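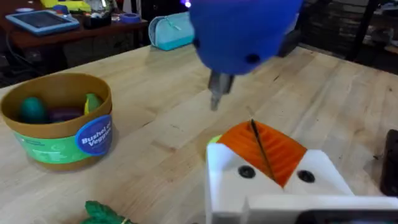 Wrist cam on the bench, veg bucket on the left

Two-arm cell: orange finger pads keep creeping. What are you all doing?
Forum: Small Cells and Bench Arms

posted by pleatedfan
Hi all, long post, sorry. I look after a two-arm bench cell that we call Limora (long story, the label maker was involved) and I'm fed up with the fingers. White printed housings, orange ribbed pads that we print in the soft stuff, two screws on the front of each. It's the pads that are giving me grief. After about 200 picks the pad starts creeping up out of its housing, and then the wrist camera sees a slightly different finger from the one it was calibrated on and everything lands a bit to one side.

What I do at the moment, every morning before nine: home both arms, wipe the pads with a damp cloth, nip up the two screws, run the touch-off on the bare wood, then a few slow picks with the toy veg. Takes me 20 minutes if the kettle is already on.

I've tried a dab of glue (never again, I had to cut the pad out with a craft knife) and I've tried printing them a touch oversize. Oversize was better for a week and then the housing cracked along a layer line. Any ideas very welcome!

posted by Bauerfeind_fan_55
You're overtightening. Soft pad, hard housing, you nip it up every day, of course it climbs out. It has nowhere else to go. Leave the screws alone for a week and see.

posted by stustus
Disagree with the above, at least partly. We run Stustus pads on our cell at work and they came loose with nobody touching the screws at all. Vibration does it. A bit of weak threadlock and a paint line across the screw head so you can see if it has moved.

Is your tool cradle the same material, by the way? If that's shifting too I'd look at the wrist and forget the fingers.

posted by pleatedfan
Good question. The cradle is a different print, an open lattice, and it grips the blue tool by hugging it round the body. I've had far less bother with that one. It flexes a bit when the tip comes down on the table, which I quite like, it saves me from my own bad Z offsets. 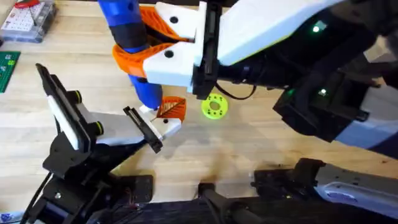
Where it does go wrong is if I put the tool in crooked after cleaning. Then the tip is out by a couple of mil and I spend half the morning blaming the software. So I now seat it by hand, jog down slowly till it just kisses the wood, back off and save the height. Does anyone use a proper gauge block for that or is paper under the tip good enough?

posted by Bernd Lammers
Paper is good enough for a bench cell. I used paper for years on machines that cost a lot more than yours.

On the pads: print a small lip at the back, so the rib can't ride up over the edge. Davance sell a housing with that lip already in it, but it's an easy change if you have the drawing. And please don't use threadlock near plastic. Some of it will craze the print and then you have two problems.

posted by stustus
Fair point about the crazing, I should have said our housings are metal. Still say it's vibration though.

posted by Bauerfeind_fan_55
And I still say it's the screwdriver. How many cycles on those housings?

posted by pleatedfan
3666 on the left arm according to the counter, and the right one was reset in February so who knows. OK, OK, I'll leave the screws be AND try the lip. I've redrawn the housing with Bernd's lip in it and I'll fit it to one arm only, so there's something to compare with. If it gets through 100 picks without moving I'll let it carry on all afternoon.

Order I'm planning to do it in, shout if it's daft:

1. Park both arms, power off, take the old pad out and mark which way up it was.

2. Fit the new housing and pad, screws just finger tight plus a quarter turn, paint line across the heads like stustus said.

3. Power up, home, and check the finger against the wrist camera before anything moves quickly. 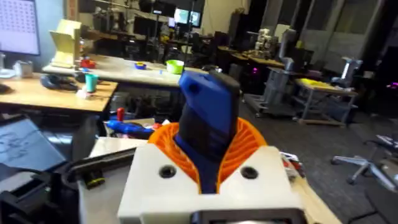 4. Redo the touch-off with paper, save the height, then slow picks only.

posted by Bernd Lammers
Swap 3 and 4. Touch off first, camera after. Otherwise you'll be checking the camera against a height you haven't set.

posted by stustus
I'd do it in pleatedfan's order, personally. If the finger is in crooked I want to know before it goes anywhere near the table.

posted by pleatedfan
Going with mine then, sorry Bernd! Printer says the housing needs another four hours, so I'll post again when it's on.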